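Jendesby water

Jendesby water is a lightly flavored still drink, sold mostly in the Enwood valley and the towns downriver. Usually fruit or blossom flavored, low in sugar, sometimes tinted. Not a mineral water, despite the name. Takes its name from the village of Jendesby, where a spring was bottled for local sale before flavoring was added.

History

Early bottling was by hand, in returnable glass. Output small, a few crates a day in summer. The Drelosum works opened later on the valley road and took over most of the trade, with 107 workers at its peak. Plastic bottles replaced glass within 4 years of the move. The old spring house still stands but is closed to vistors, except for one Monday in October.
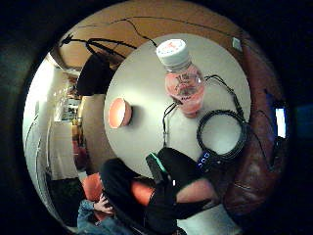
A pale pink drink in a clear bottle with a white screw cap.

Production

Water is filtered, then mixed with fruit juice or extract, a little sugar and citric acid. Color varies by maker. Pink versions get theirs from berry juice or beet, depending on the recipe. Filled cold, capped, labeled. A standard batch is 1,505 liters; small makers do less. Shelf life is short once opened, and most labels advise keeping it in the refrigerator.

Varieties

Plain lemon is the oldest. Peach and rose came next, then elderflower. Ledesma, a rival brand from the lower valley, sells a salted version for farm workers, usualy only in hot months. Carbonated types exist but are generally classed as soda.

See also: Flavored water; Fruit cordial; Enwood valley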